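Sillov's open day at the Kurnalham workshop had been running for an hour when I finally got Cheng-en Ko to myself, and even then he kept one eye on the arms and the other on a boy who wanted to press everything. He is a patient man, and a generous talker.

"People come in expecting a factory," he told me. "Then they find a counter and a kettle, and I think they're a little let down – for a minute or so, anyway. After that they start leaning in."

He has been with the Jundale project for seven years, and says the kitchen jobs are still the ones he likes best. "Welding is easy to explain to your uncle. Picking up a mug, well, your uncle does that himself every morning, so he has opinions!"

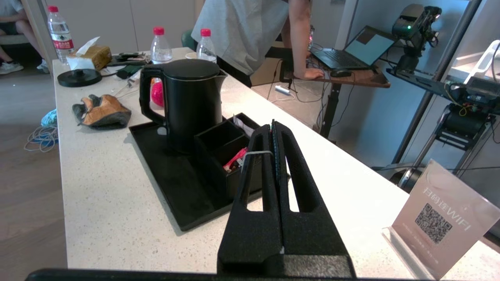
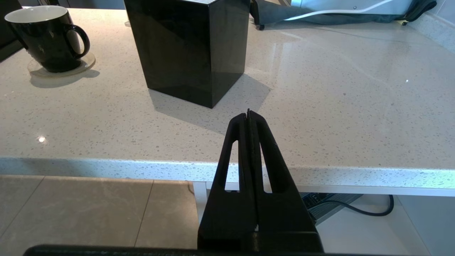 How long does it take to teach an arm a new job?

"It depends on the job, but the last one took us 137 practice runs before I'd show it to visitors," Ko said. "The one before that was 289, and I was very tired of it by the end."

I asked what he hoped visitors would take home, and he thought for so long that I wondered if he had heard me. "That it's slow work, and quite friendly work," he said at last. "My old teacher, Mr Tang, used to make us do every task by hand first, with two fingers only. Try making tea like that. You learn a lot about tea."

The next open day is planned for the spring, with six places kept for school groups, and Ko says to bring sensible shoes and plenty of questions.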